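Two case fans on one motherboard header, speed reading jumps about

Posted in: Cooling and Noise
Sep 13, 2020

Prandulska

I've put together a desktop in a mid-size case with two 120 mm fans at the front and one at the back. The motherboard is a few years old and only has 2 chassis fan headers, so I bought a Y-splitter and ran both front fans off the first one. The rear fan has the second header to itself.

Everything spins. The trouble is that the speed shown for the front pair in the BIOS is all over the place. It will say 700 rpm, then double that, then nothing, then back to 700. The rear fan reads steadily. I can't hear the front ones changing speed when the number changes.

The fans are 4-pin and so is the header. The splitter came from a bag of odds and ends with no packet, so I can't tell you what make it is. Both ends of it have all the pins filled, if that helps.

What I'd like to know is whether the fans are faulty, whether I'm overloading the header, and whether I should put one of them straight on the power supply instead. I don't overclock and the processor sits at 37 degrees when idle, so there's no emergency.

Bresholm

Bad splitter. Get another one, they cost next to nothing. I had the same and swapped it and it went away.

Wouldn't bother putting a fan on the power supply, it will run flat out all the time and you'll hate the noise.

In-ho Noh

The fans are very likely fine. Your description of the splitter gives it away, where you say both ends have all the pins filled.

On a 4-pin fan the wires are ground, 12 volts, the speed signal (often called tach) and the PWM control. The first two carry the power. The control wire goes from the board to the fan and can be shared, as every fan on it is simply listening. The tach wire goes the other way. Each fan sends pulses back on it, and the board counts the pulses to work out the rpm. If two fans send their pulses down one wire, the board counts a mixture. When the pulses fall between each other you get a figure that's too high, and when they overlap you get something lower or nothing at all. That matches what you see.

A proper Y-splitter leaves the tach pin out on one of the two fan ends. The board then reads one fan and knows nothing of the other. You can buy one like that, or alter the one you have:

Switch the machine off at the wall and unplug the splitter.
Find the third wire on one of the two fan ends, counting from ground. Ground is usually black, but go by position, as some makers use black for all four.
Press down the small metal tab in the side of the plug with a pin and slide that one contact out.
Cover the contact with a bit of heat-shrink or tape and lay it back along the cable.
Plug it all in again and check the BIOS.

On overloading, look at the label on the hub of each fan. It gives the current in amps. Add the two together and compare the total with the limit for the header in the motherboard manual. One amp is a common limit, and most quiet 120 mm fans draw a good deal less than half of that each. If your manual gives a lower figure, go by the manual.

I agree with Bresholm about the power supply. Check as well that the header is set to PWM in the BIOS and hasn't been left on DC. In DC mode the board lowers the voltage, and some fans will stall at the bottom of the curve. A stall would also show up as zero, so rule it out.
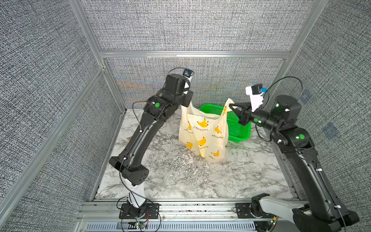
Will the second fan still slow down and speed up if its tach wire is missing?

It will follow the control signal exactly as the first one does. The tach wire only reports back. What you lose is the warning if that fan stops, so look at it now and then when you clean the filter.

Prandulska

Thanks both. I took the third contact out of one side this afternoon and the reading has stayed at 700 since. It was set to DC as well, so I've changed that. The two labels add up to well under the amp in the manual.

Jedar

Adding this for anyone with more than two fans. Past that I'd use a powered hub, the kind with a SATA plug, which takes its current from the power supply and only the control signal from the board. Normally one socket on the hub is marked for the fan that reports its speed. Put something in that socket or the board may complain of a CPU or chassis fan error when it starts.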